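Clisstead Tabletop Household Items
Data card and README

Summary

The Clisstead Tabletop Household Items collection contains 568 still pictures of everyday goods as they are found on kitchen and utility tables. The collection covers small appliances, grocery packaging, bottles, pouches, paper goods, boxes and household textiles. It was prepared by the Pramholm office for work on household inventories, packing lists and storage planning, and is maintained by the Lakum records group.

Please read the sections on labeling and known limitations before using the files.

Contents of the release

pictures/ – the picture files, grouped by session
labels/ – one plain text file for each picture, listing the items in it
terms.txt – the controlled list of item names
changes.txt – corrections made after the first release

The controlled list holds 80 item names. Each name is written in the singular and in lower case, with the general noun first: "bottle, plastic" and "box, tissue". Brand names are not part of an item name. Where a brand can be read on a package, it is entered in the separate field "brand_read" exactly as printed. If only part of a brand can be read, the field is left blank.

What the collection shows

Sessions were arranged around common household tasks, such as putting away groceries, clearing a table after a meal and filling a box for storage. Items were not cleaned up or matched for appearance. Food packages stand next to appliances, and cloths lie over other items. Overlap between items is frequent and is considered part of the material. 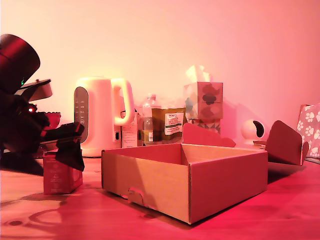

Kettle, carton, bottle, Tesco pouch and tissue box, with a black cloth over the small red box.

Containers are labeled by outer form unless the contents are named on the package in readable print. A clear bottle holding a pale liquid is therefore entered as "bottle, plastic", and the field "contents" reads "unknown". The same rule applies to cartons with print too small to read. Tissue boxes are entered as a single item, including any tissue that stands out of the opening.

Textiles are entered as "cloth" unless the shape shows a particular article, such as a glove or an apron. A cloth that lies over another item is entered separately, and the covered item receives the mark "partly hidden".

Labeling procedure

Each picture was labeled by 2 readers working separately. Differences were settled by the Lakum records group, which also approved all additions to the controlled list. The Rautiainen guide to household terms was used for the spelling of item names. Where the guide and everyday American usage differ, everyday usage was followed.

Known limitations

Lighting varies between sessions, and some pictures have a strong color cast. Color names in the label files should be treated as approximate. Large furniture is labeled only when most of it can be seen. Grocery packaging reflects what was on hand at the time and should not be read as a record of what any household usually buys. Around 4 percent of the label files contain at least one item marked "unclear".

Use and corrections

The collection may be used for study and teaching within the terms supplied with the download. Published work should cite the collection by its full name and release month. The current release is July.

Corrections may be sent to the Lakum records group with the session name, the picture number and the proposed change. Accepted corrections are listed in changes.txt – the picture files themselves are not altered.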